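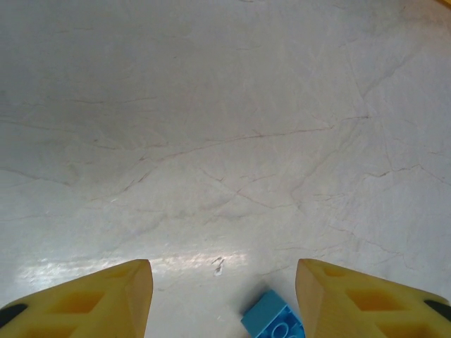 The fall book sale is over, the tables are back in the church basement where they belong, and the Hevport Historical Society can once again get to its own filing cabinets. We took in $1,302, which beats last year and will go toward the depot roof, a phrase I have now typed in so many newsletters that my keyboard could do it alone.

For those who stayed away because of the rain, you missed some bargains. You also missed a full set of encyclopedias, complete but for the letter M, which has been donated to us in three separate years and bought in none of them. It is still available. If you have a grandchild with no interest in Mexico, Mozart or mushrooms, please get in touch.

Now to the depot itself. The old Torkum station has been ours for long enough that people have stopped asking what we plan to do with it and started asking whether we plan to do anything. The answer is yes. Over the summer the waiting room was scraped and painted in a green matched to a chip we found behind the ticket window. Opinions on the green have been freely offered. Several members remember it as darker, one remembers it as brown, and a gentleman who grew up across the tracks remembers it as being on fire, although we think he has it mixed up with the feed mill. The chip is in an envelope in the office if you would like to hold it up to the wall and squint, as most of the board has done.

The ticket window works again. It slides up about as willingly as a teenager gets out of bed, but it does go up, and it stays up if you put the block under it. Please put the block under it. The baggage scale doesn't work and has been left that way on purpose, after it told a fourth grader that she weighed nothing at all and she took it to heart.

We have also finished going through the Vukčević trunk. Longtime readers will recall that the trunk came to us from the Vukčević family's dry goods store on Main Street, that it was locked, and that it sat in the hallway all winter while everyone who walked past it had a theory. Gold was mentioned. So were love letters, and a bootlegger's account book. In the end the locksmith charged us nothing because he wanted to see too, and out came the store's receipts, tied in bundles with butcher's string. There are 3,169 of them. We know this because two of our members sat down with a card table and a pot of coffee and logged every one, and they would like you to know it as well.

They are better than gold, or that is what we have been telling each other. You can follow the whole town through them. There is a run on black ribbon one February, and a run on lamp wicks after the power company's first attempt at serving Main Street. A farmer out at Bivach bought one pair of boots and then paid on them for so long that he must have been barefoot again before they were his. Somebody bought eleven yards of yellow calico in April and returned nine in May, and we would all give a lot to know what happened with the other two. If your grandmother had a very small yellow dress, call the office.

A selection of the receipts will be in the glass case by the depot door through the winter. The rest are in boxes and can be looked at by appointment. Bring clean hands and leave the coffee in the car. The two members with the card table had a special dispensation, and one receipt for nails now shows it.

The Bivach schoolhouse bell is a longer story. As reported in the spring, the bell was taken down so the tower could be shored up. The tower has been shored up. The bell is in a barn. Between the barn and the tower there are a creek, a bridge with a weight limit, and a difference of opinion on how much a bell weighs. Until somebody finds a scale we trust (see above), it will stay where it is, and the barn's owner has been very patient about it. He says the cows don't mind, but that the grandchildren have discovered the clapper and he would appreciate some movement before Christmas.

We still need help on Thursday afternoons. The job is opening the depot, turning on the heater, and being pleasant to whoever comes in. On a busy day that's a family on their way to somewhere else who want the restroom. On a quiet day you will get a lot of reading done. There is no training to speak of, other than the business with the block. Students who need service hours are welcome, and the high school has agreed to sign the form as long as somebody from the society is in the building and awake.

The winter talks start up again in the depot waiting room. The first is on ice harvesting at the mill pond, with real saws, and will be held in a room with a new heater, so dress for either. The second is on the Torkum train wreck, which wasn't much of a wreck, the train having been parked at the time, but there are good slides. Both begin at 7 p.m. Cookies follow. Last year the cookies went during the question period because one side of the room sat closer to them, so this year they will be kept in the ticket office until the speaker is done.

Membership is due in January, and you'll find the form on the back page. Single memberships are still $8. If you paid last January and got a second reminder anyway, that was our new computer program, which was supposed to save us time. If you paid twice, thank you, and we have put the extra toward stamps unless you tell us otherwise. We're also looking for the following, in case you are cleaning out a garage: photographs of the depot before the siding went on, any Hevport High yearbook from before the consolidation, and a wooden bench about six feet long that disappeared from the platform at some point and which several people have told us they have seen on a porch. No questions will be asked. We'll even come with the truck.

We do not need any more sewing machines. We have 2 on display, others in storage, and one in the back seat of the newsletter editor's car, where it was placed during the book sale by a person who left at a good clip. It's a nice machine. The editor would like it to go home.

The next work day at the depot is the Saturday before Thanksgiving, starting at nine. We'll be putting up the storm windows, which are numbered on the back in pencil, in a system that made sense to whoever took them down. Bring gloves and a flat screwdriver. There will be chili.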